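4. Evaluation of the Dumum kit on computer disassembly

4.1 Kit and setup

The Dumum kit is sold by Nakiseo as a ready-to-mount package: two-finger gripper, wrist camera, cable set and the control software. We bought one at list price in March and got no support beyond what any customer gets. Firmware was the version shipped with the unit; we did not update it during the trials. The vendor's quick-start guide promises first motion in 30 minutes. It took us 41, most of that spent on a missing network setting that the guide mentions only in the back pages.

The compared system is the Otodent gripper, used in our earlier work and mounted on the same arm. Same arm, same speed limits, same operator station. Only the end tool and its camera change.

4.2 Task

Drive handling in desktop towers. We picked it because it is dull, common in recycling shops, and hard on grippers: narrow bays, soft plastic parts, cables in the way. Each trial starts with the side panel off. The operator brings the gripper to the bay, takes hold of the drive or its caddy, pulls it clear and sets it on the work surface. A trial fails if the part is dropped, if the case shifts from its mark, or if 300 seconds run out. Connectors are left as found at the start, and unplugging is part of the trial. No regrasping penalty.

Two operators did all the runs. R. Lebrun had used the Otodent gripper before, G. Alva had used neither. Order was swapped halfway so practice would not favor one tool. Total was 200 trials, split evenly between tools and between operators.

4.3 What the operators reported

Both liked the wrist view on the Dumum kit for the approach — less so up close. The camera sits low and near the fingers, so the gripper itself fills a lot of the view once the tool is near the case (Fig. 3). Operators wanted to see the contact point and often had to back off and come in agian. A higher camera mount would probaly help, and the bracket allows it, but the shipped software assumes the stock position and the calibration has to be redone by hand.

Finger shape was the second complaint. The plates are wide for this job. Fine on open parts, awkward next to a drive cage. Lebrun ended up using a diagonal approach for most bays; Alva settled on the same thing without being told. The guide says nothing on approach angles. 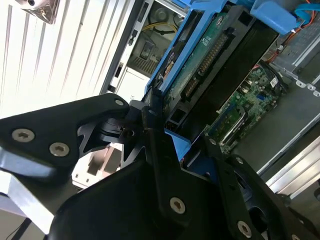

Figure 3. Wrist camera view with the Dumum gripper near an open tower. The hard drive sits in a blue plastic caddy, circuit board facing out.

Cables remain the main open problem. Neither tool senses a cable caught behind a finger, and the force reading on the Dumum unit is too coarse to tell a snag from a stiff latch. Unnithan's add-on force sensor fits the same flange and may fix this, not tested here. Per-operator results and failure types follow in Section 4.4.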